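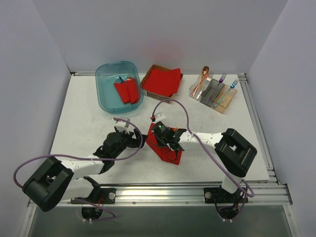 19/09/2022

Started the second block of the napkin task on the two-arm cell. The August policy (Tokarz, single camera, joint-space actions) is frozen as the baseline. The new one, Banton, uses the same demonstrations but predicts a short chunk of actions for both arms at once, so the left and right commands come out of the same forward pass.

Training set is 125 demonstrations after pruning. I dropped the ones where I stopped mid-fold and restarted, as they teach the policy to wait. Retrained overnight from seed 2. Loss curve looks the same as seed 1 down to the noise, so I am not reading anything into it.

Protocol for the day: 10 trials per policy, alternating, napkin dropped by hand over the center of the table. Reset between trials to the taped sheet on the wall, napkin only. Tub, tray and cutlery organizer stay along the back and are not touched by me during a block. A trial is scored on three points: first grasp, second grasp, fold completed. No credit for a fold that opens again on release.

The hard part is still the first grasp on a crumpled napkin. With the red cloth bunched up under the right gripper there is no clean edge to find, and Tokarz tends to close on the top of the heap and lift the whole thing. Banton does this too, but less often, and it regrasps. Regrasping was in very few of the demonstrations. I would like to know where it gets it from.

Second problem is clearance. Both grippers work so near the middle that a late command on one side is a collision on the other. Raised the minimum tip distance in the Grekon config and restarted the block from trial 1. Earlier trials are kept in a separate folder and not pooled.

Log index at the end of the block: 1912. Arkton export still drops the last timestep of each episode – harmless for scoring, bad for the release check. To fix before the cutlery runs.

Tomorrow: repeat with the napkin started flat, same seed, same distance limit.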